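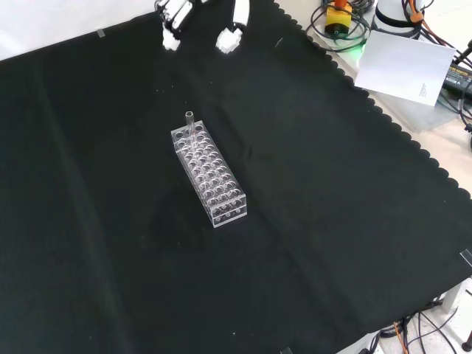 Gripper comparison, part two. Part one was the parallel jaw from Hutchins on the same arm, same rack, same tubes. This time it's the two-finger Plirnex with the segmented fingers. Long thread, mute if you don't care about picking up glass.

Task first, so the numbers mean something. One glass test tube in a clear acrylic rack. Arm comes in from above, closes, lifts the tube clear of the rack, holds, puts it back in the same hole. A trial counts as good only if the tube goes back in and the gripper lets go without dragging it.

50 trials per gripper per condition. There are 4 conditions, so 200 trials per gripper. I stop for the day when I start making excuses for a bad trial.

The conditions: nominal position, rack shifted sideways, rack rotated, and rack rotated with the neighboring hole filled. The last one is where you find out how wide your fingertips are.

Setup notes for anyone repeating this. Black cloth taped over the tabletop. White table under clear acrylic under glass was costing me the tube rim in the camera. With the cloth the rim shows up as a bright ring and the detector has something to hold on to.

The cloth has a scalloped edge. The detector does not care. I asked Faith Massawe for "something black and not shiny" and I got something black and not shiny.

Do tape the cloth. On the Hutchins runs I had it loose for the first session, and it crept a little each time I reset the rack. I was logging it as arm drift. I threw that session out and ran it again.

Fixed camera, off to the side and high. No wrist camera for this round. I want one view for both grippers so the perception side stays the same and only the hand changes.

Dye in the tube: a little red food coloring in water. It gives me a check on tilt during the hold. Level line in the video, tube is upright. Sloped line, the grip has rolled it. Cheap and good enough.

Now the hand. Each Plirnex finger is a chain of white segments on black joints, with a blocky white pad at the tip. Pads are replaceable. It closes by curling, so the tips travel on an arc and drop as they come together.

The arc is the whole story with this gripper. With a parallel jaw you set a height and close, and the pads stay at that height. Here the contact height depends on the object's diameter. Thin tube, long arc, lower contact. If you port your parallel jaw waypoints over without changing them, the pads hit the top of the rack.

Which I did. First five attempts, all of them. Those aren't in the count, they were before I fixed the approach height.

Fix: raise the approach, close partway in free air, then descend the last bit with the fingers almost shut. You lose some tolerance sideways because the opening is smaller on the way down. You gain a clean contact above the rack.

Results, nominal position. Plirnex 48 out of 50. Hutchins was 50 out of 50. Both Plirnex failures were on the release. The pad stuck to the glass for a moment, and the tube came up with it and sat crooked in the hole.

Results, rack shifted sideways. Plirnex 47, Hutchins 41. This is where the curling fingers pay for themselves. If the tube is off center, the first finger to touch gives a little, and the tube ends up in the middle without much fuss. The parallel jaw shoves it against the wall of the hole and the force limit trips.

Results, rack rotated. Plirnex 45, Hutchins 44. I would call that a tie. A difference of one in 50 is not something I'm going to write a sentence about, beyond this one.

Results, rotated with a neighbor. Plirnex 31, Hutchins 39. The segmented fingers bulge outward at the middle joint as they close. With a tube standing in the next hole, the joint touches it. Most of the 19 failures were a bump to the neighbor, which I count as a fail even if the target tube went back fine.

Totals so you don't have to add: Plirnex 171 of 200, Hutchins 174 of 200. The totals are the least useful numbers in this thread. Look at the shifted and neighbor conditions and decide which one looks more like your bench.

Cycle time. Plirnex is slower by 3 seconds per cycle. A good part of that is my partial close step, so some of it is on me. I haven't tried blending the close into the descent yet.

Grip force. The Hutchins reports force at the jaw. The Plirnex reports motor current, and you work out the rest from finger angle. The conversion table in the manual covers power grasps and stops there. For fingertip pinch I made my own with a load cell, several widths, interpolated between. It's fine. It took an afternoon.

No broken glass with either gripper. One chip on a rim during the Plirnex height mistakes, tube retired.

Controller side. Same controller for both, a Trevley unit. The Hutchins driver is a digital output and a status bit. The Plirnex driver is a serial protocol with position, speed and current per finger. More to play with, more to get wrong.

One thing I got wrong: the default current limit is stored in the gripper, not in the driver config. Power cycle it and you're back at the factory value. I was setting it once at boot and then hitting the e-stop between sessions, which drops power to the tool. So the sessions after an e-stop were running a harder grip than I thought.

I set it before each cycle now. All of the Plirnex numbers above are from after that change.

Cable routing. The Plirnex cable is stiffer than I'd like. With the wrist turned for the rotated conditions it pulled on the connector, and I got two dropouts in warmup. I added a loop of slack at the last joint. No dropouts in the counted trials.

Someone is going to ask about the pads. Stock pads are a smooth hard rubber. Good on dry glass, grabby on release. I dusted one set with chalk to see if it would cure the sticking. It did, and then the tube slipped during the hold. Stock pads for all counted trials.

A slower opening helps more than chalk. I dropped the opening speed for the first few millimeters and ran an extra 50 at nominal, outside the main count. 50 out of 50. So the two nominal failures are probably a tuning problem, and I'd give the hand the benefit of the doubt there.

I'm leaving the main table alone though. I didn't tune the Hutchins after the fact, so I'm not doing it for this one.

On perception: I had 4 trials with no detection at all on the Plirnex runs. In each one the fingertip was hanging between the camera and the tube rim when the image was taken. White pad, bright rim, bad match. I moved the look pose back and redid those four. They are counted once, as redone.

The clear rack is harder than the tube. From the side you see both tiers of holes through the walls, and the circles overlap. Early versions of the detector would find a confident "tube" in an empty hole. I now match the rim only, and only if it's above the top face of the rack.

If you have a choice, buy an opaque rack. I don't have a choice, the bench at Talledport this is meant for uses clear ones, and they are not changing them for me.

What I'd use where, for this job. Sparse racks that people put down wherever they like: Plirnex, with the slow open. Full racks in a fixture: Hutchins. Full racks put down wherever people like: neither one yet.

Narrow fingertips might move that last case. The Plirnex pads come off with two screws, so I'm going to print a longer, thinner pair and get the middle joint higher above the tubes. More length means more flex at the tip, so the load cell table has to be done over.

Faith ran half of the neighbor trials on both grippers without knowing my scores from the other half. Her Plirnex rate was within one trial of mine. The resets are by hand, so that was worth checking.

Reply to a question in my DMs: no, I didn't try suction on the tube. It's open at the top and the sides are curved, and there's nothing flat to seal on. A small cup on the side wall could hold it, but you can't get the cup down next to a neighbor either.

Second question: why return to the same hole and not a different one. Same hole tests the grip. Different hole tests the grip plus my rack model, and I don't trust my rack model to that level yet. It's in the plan for May.

Third: yes, the tilt check could be done with the gripper's own finger angles. I compared them. Finger angles catch a roll toward one finger. They miss a roll along the pad surface, and that's the direction it goes more often with this hand.

Logs are one file per trial: joint positions, finger positions, current, one image before the grasp and one during the hold. I'll post the set when I've cleaned up the column names. The Hutchins ones use different units for opening width and I'd like to fix that first.

Next up is the thin pads, neighbor condition only, both grippers where the pads will fit. Same cloth, same rack, same tubes minus the chipped one.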